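Why Does a Spinning Thing Keep Spinning?

Have you ever given a merry-go-round one really good shove and then hopped on? You stopped pushing, but the ride went right on turning! It can feel a little bit like magic, so let's take our time and find out what is going on.

Things that are moving like to keep moving, and things that are sitting still like to stay put. Scientists call this inertia (say it like this: in-ER-shuh). A heavy merry-go-round is hard to get started, as you know if you have ever been the one doing the pushing, and once it gets going it is just as hard to stop.

So why doesn't it turn forever? The answer is friction, the rubbing that happens whenever two things touch. The middle of the ride rubs against its post, and the air rubs against everybody on board (that's the wind in your hair!). Every little rub steals a bit of the motion, until at last the ride comes to rest.

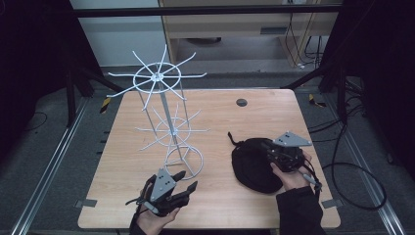 A spinning display stand, with rings and spokes around a center pole.

Now, the place where the weight sits matters too. Find a swivel chair and ask a grown-up to turn you slowly while you hold your arms straight out. Then pull your arms in and hug yourself tight. Whoosh, you speed up! Stretch them out again and you slow down. Ice skaters use this very same trick when they twirl.

My neighbor Wálter Alvarado used to skate at the rink in Greritz every February, and he told me that on his best day he went around 14 times in one spin. He also told me he had to sit on the bench for quite a while afterward, holding on to the rail!

Try it yourself: Push a pencil through the middle of a paper plate and spin it on the table. Then tape 6 pennies around the rim and spin it again. Which one goes longer? Write down what you find, and try moving the pennies closer to the pencil.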